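Brindura bench, notebook, December

Picking this up after lunch. Spent the morning with the hand-held grippers and the book set, and I want to get the shopping list down while it's fresh, because the money for next year has to be asked for before the holidays and I'd much sooner ask once than three times.

Good news first: the hand-helds are a joy! Anyone can pick one up and be doing sensible grasps within a few minutes, and there is so much more variety in how people go at a book than we'd ever have scripted. Vernon goes in along the long edge, I always seem to want a corner. I'd like to keep both habits in the recordings and not write a rule about it.

So the question for the budget is what we're short of. My first answer was "another arm", and I've gone right off that. One more arm from Wolton would eat nearly the whole pot and we'd still be feeding it with the same few hand-helds. Grippers first, arm later.

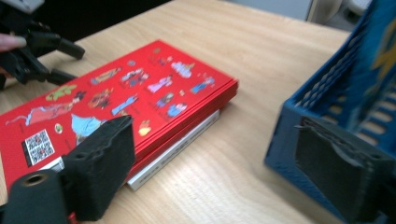
Where I've got to on numbers. The pot is 2,920 pounds, all in, and it can't be carried over. Ruairí wants 5 more hand-held sets, and I agree with him on the count but would hold back on the fancier mounts. The Orach quote covers the printed bodies and the hardware and leaves the pads out. I nearly missed that! It's in the small type under the delivery line. Pads have to go on their own line, and they're the part we'll be reordering for ever.

On pads. I've been treating them as a one-off and they really need to be a consumable, same as tape or gloves. Foam sheet is cheap, but the cutting and gluing takes somebody's afternoon. Ross can supply them ready cut in packs of 18. I rang and the chap was very helpful, sending samples in two thicknesses. Put down two packs to start with and see how far we get by Easter.

Adhesive: try the contact stuff against the double-sided sheet before buying a lot of either. Vernon has half a tin in the cupboard, use that first.

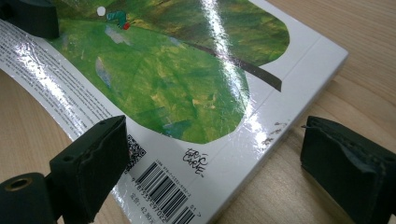 Objects are the other thing, and I'm quite excited about this bit. Glossy paperbacks are brilliant value. They're floppy, they shine, and they cost next to nothing compared with the custom test pieces we priced up in the autumn. I'd happily drop the test pieces altogether and put that money into books: hardbacks, thin picture books, a few big awkward ones. Second-hand is fine for most. Get doubles of anything we come to rely on, so that a bent cover doesn't stop a week's work.

Boxes too. Upright and tall is a different job from flat and thin, so budget for both kinds. Slipcases would be worth a look if they turn up cheap.

Lighting: I priced a pair of diffusers and then took them off again. The glare is part of what we want the model to cope with. Could go back on the list if there's anything left over, Ruairí is keener on them than I am.

Lead times, copied off the emails so I can bin them:
Orach, bodies and hardware, 12 working days from order
Ross, pads, off the shelf
Books, whenever someone goes into town

If Orach goes in first, the pads can wait a bit and still be here before the bodies.

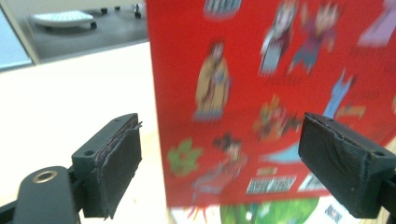
Ruairí asked by email: should we keep back money for spares, or spend it all on complete sets?

Keep some back. I'd buy four complete sets and use the price of the fifth for loose fingers, screws and pads, then order the fifth when the new pot opens. He may grumble, but a set with a finger missing is no use to anyone.

Still to do: ask Orach if the price holds for four. Ask Wolton to keep the arm quote open until spring. Find out which budget code consumables go under, Vernon thinks it changed. Measure the old pads before ordering the new ones.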